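Der Deckel ist das Problem
Meinung - 2023-07-15 - aus der Redaktion
Zuletzt aktualisiert: Dezember

Wieder so ein Abend mit Logfiles. 3694 Zeilen, und in keiner einzigen steht, warum der Planer den Deckelknauf für ein Hindernis hält. Kollisionsprüfung: belegt. Zielpose: ungültig. Klar ist die ungültig, das Ziel steckt ja mitten in dem Objekt, um das er herumplanen soll. Bekanntes Problem, alt wie die Branche. Und trotzdem schreibt es sich jedes Team neu zusammen, mit Ausnahmelisten, Sonderflags, einem Skript namens fix_final_2.

Meine Behauptung, gleich vorneweg: Wir stecken zu viel Geld in Modelle und zu wenig in die langweilige Schicht dazwischen. Zwischen "da ist ein Knauf" und "Motor drei, fahr los" liegt eine Menge Software, und die ist in den meisten Laboren, die ich kenne, ein Dachboden. Kisten drauf, Licht kaputt.

Nehmen wir die Küche. Alle wollen die Küche. Ein Kocher, ein Teller, eine Süßkartoffel - als Aufgabe in einem Satz gesagt. Als Aufgabe für einen Planer ein halber Roman. Der Deckel hat seinen Griffpunkt oben in der Mitte, klein, grau, und drumherum Glas mit einem Edelstahlrand, der spiegelt. Tiefenkameras mögen das nicht. Glas ist für viele Sensoren ein Loch, und ein blanker Rand ist ein Loch mit Glitzer. Wer dann den Greifer von oben kommen lässt, verlässt sich auf eine Handvoll Punkte am Knauf und auf die Hoffnung, dass die Kalibrierung seit gestern hält.

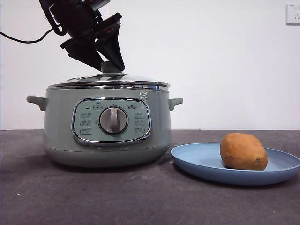 Wahrnehmung ist nicht gleich Sehen

Naner, unser eigenes Paket für die Objekterkennung, liefert eine Maske und eine Zahl. Die Zahl heißt Konfidenz und tut so, als wäre sie eine Wahrscheinlichkeit. Ist sie nicht. Ich habe 654 Masken von Glasdeckeln durchgesehen, von Hand, an zwei verregneten Wochenenden. Die schlechtesten hatten oft die schönsten Werte. Das Netz ist sich sicher, wo der Topf aufhört, es hört bloß an der falschen Stelle auf.

Und was macht der Planer damit? Glaubt alles. Muss er ja, die Schnittstelle kennt kein Vielleicht. Eine Pose geht rein, sechs Werte, fertig. Die Unsicherheit bleibt vorne bei der Wahrnehmung liegen und hinten wundert man sich über Kontaktkräfte. Wer das einmal gesehen hat, will eigentlich nur eins: dass Kovarianzen durch die ganze Kette gereicht werden, vom Bild bis zum Regler. Technisch kein Hexenwerk. Organisatorisch schon, weil die eine Gruppe in Python schreibt und die andere in C++ und beide seit sieben Monaten nicht mehr im selben Raum sassen.

Tarudov, unser Planer, bekommt das inzwischen halbwegs hin. Dauert aber. Über 1736 Millisekunden pro Anfrage, wenn der Deckel als eigenes Objekt mitgeführt wird, und bei der Latenz fängt jeder an zu tricksen. Pose einfrieren. Alte Wolke wiederverwenden. Irgendwann plant das Ding für eine Szene, die es so nicht mehr gibt.

Dann die Handgelenkkamera. Alle schwören drauf, ich auch, meistens. Nah dran, kaum verdeckt, billig. Nur kippt die Welt mit jeder Drehung, die Tischkante läuft schräg durchs Bild, der Deckel verschmiert in der Bewegung, und ein guter Teil der Pixel gehört den eigenen Fingern. Wer darauf ein Modell ansetzt, das waagerechte Tische gewohnt ist, kriegt halt Unsinn. Die eigenen Finger kann man ausmaskieren, die Neigung kennt man aus der Kinematik, die Zeitstempel müssen aber stimmen. Die stimmen nie. Zwischen Kamera und Gelenkwinkeln liegt ein Versatz und der wandert. 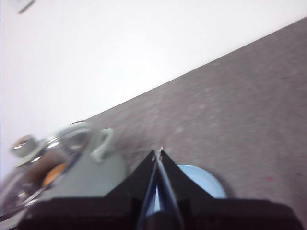 Seite 7

Genau da würde ich das Geld hintun. Zeitstempel. Protokolle. Ein Werkzeug, das mir beide Ansichten nebeneinander abspielt, feste Kamera und Handgelenk, auf derselben Zeitachse, mit der geplanten Bahn drübergelegt. Edton kann das ansatzweise, stürzt aber bei langen Aufnahmen ab. Amrani konnte es mal, dann kam das neue Dateiformat. Also schreibt man wieder selber was, ohne Tests, weil die Demo drängt.

Der übliche Einwand: braucht man alles bald nicht mehr, das große Modell lernt von Pixeln direkt auf Bewegungen, Planer adé. Mag sein. Ich hab nichts gegen gelernte Regler, die sind beim Greifen oft weicher als alles, was ich je von Hand eingestellt habe. Aber auch die fressen Daten mit Zeitstempeln. Lernt das Modell aus versetzten Aufnahmen, lernt es den Versatz mit. Und wenn es dann neben den Knauf greift, gibt es nichtmal mehr eine Zeile im Log, über die man sich ärgern könnte.

Mein Wunsch an die nächste Förderrunde ist deshalb peinlich klein. Eine Stelle, unbefristet, für Werkzeuge. Keine Veröffentlichung nötig. Wer die Stelle hat, darf als Erstes fix_final_2 löschen.

Zuletzt erschienen
Warum unser Simulator keine Reibung kennt
Amrani und das neue Dateiformat: ein Nachtrag
Kalibrieren am Morgen, fluchen am Mittag
Tarudov im Alltag, zweiter Teil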